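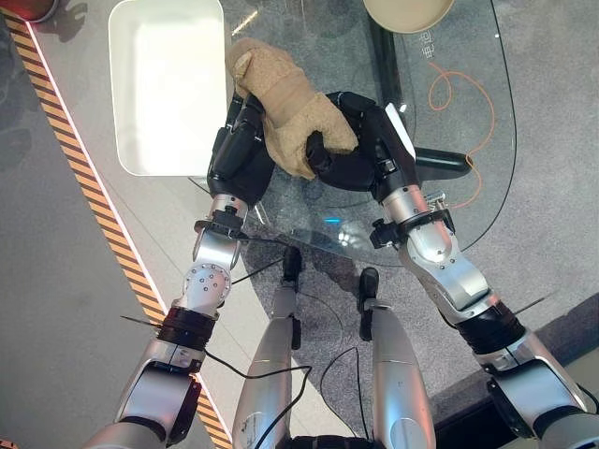

Section 6. Recording Two-Handed Trials with Soft Objects

This section covers set-up and recording of the bimanual hold-and-turn trials used in the Costus method. It assumes that the robot has passed the joint check in Section 2 and that the operator station is running the Ornalar recording software. Single-hand trials with rigid objects follow a different procedure and are not described in this section.

Revised June 7, 2022.

6.1 Purpose of the procedure

Soft objects change shape when they are gripped, so a grasp that is planned from the resting shape is often wrong by the time both hands have closed. The Costus method does not plan the full grasp in advance. It learns a correction for each hand from recorded trials in which an operator guides both hands by teleoperation. The quality of the correction depends on how consistent the recordings are, and most of the steps below exist to keep them consistent.

6.2 Preparing the table area

1. Clear the working part of the table. Trays and dishes needed for a later task may stay on the table if they are outside the reach of both hands during the turn.

2. Wipe the tabletop. On glass, also check for glare on the head camera feed. Small points of light are acceptable. A bright patch larger than the object is not; move the lamp or close the blinds.

3. Check that loose cables on the floor are clear of the robot's legs and of the table post. Leave enough slack for both arms to reach full height.

4. Position the robot so that both hands can meet over the table with the elbows bent. If either elbow is straight, move the robot closer.

CAUTION: Do not let the hands press down on a glass tabletop. The force limit in the hand controller protects the fingers – it does not protect the glass. Set the lower height limit in the Workspace tab before enabling the arms.

6.3 Checking the arms

1. Tighten the clamp on each forearm by hand. A clamp that has rotated will shift the recorded wrist position, and the error is not visible in the data until training.

2. Open and close each hand twice from the operator station. All fingers should reach the end of travel without stopping.

3. Start Hirthorpe calibration from the Tools menu. When the prompt appears, hold both arms still until the status field reads READY.

NOTE: Calibration has to be repeated after any restart of the head camera. It does not have to be repeated when the object is changed.

6.4 Recording a trial

1. Place the object on the table between the hands, with its longest side across the robot.

2. Select the object type in the session menu. Plush, fleece and knitted items are all entered as SOFT-2.

3. Press Record, then wait for the tone before moving.

4. Close the left hand on the object first and lift one side slightly. Bring in the right hand on the opposite side.

5. Raise the object until it is clear of the table. Hold it with both hands.

6. Turn the object toward the head camera and back. Move slowly. The fingers should not change position on the fabric during the turn.

7. Lower the object, open the right hand, then the left, and press Stop.

If the object slips, finish the trial and mark it SLIP. Do not delete it. Slipped trials are used to train the failure detector and are left out of the correction model automatically.

CAUTION: Keep people out of the marked work area while the arms are enabled. The stop button must be within reach of the operator at all times.

6.5 Number of trials

The reference model was trained on 1000 trials, of which 242 were marked SLIP. Smaller sets can be used for a new object if training starts from the reference model. Record with at least two starting positions of the object, or the correction will tend to fit one position only.

6.6 Reading the result

After training, the report lists a correction value for each hand and a hold score for the pair. The hold score is computed on trials that were not used for training. The following points apply when comparing scores:

Scores from different object types should not be averaged. Fabric with a long pile scores lower than smooth fabric under the same settings.

A large difference between the left and right correction usually means that a forearm clamp has moved. Repeat 6.3 before recording more data.

The Ngubane baseline uses a fixed grasp with no correction. Run it on the same trials – scores copied from an earlier session are not comparable if the camera has been restarted.

6.7 Ending the session

1. Lower both arms to the rest position and disable them.

2. Export the session to the shared folder. Keep the calibration file in the same folder as the trials.

3. Remove the object from the work area and store it unfolded.

For export errors, see Section 8.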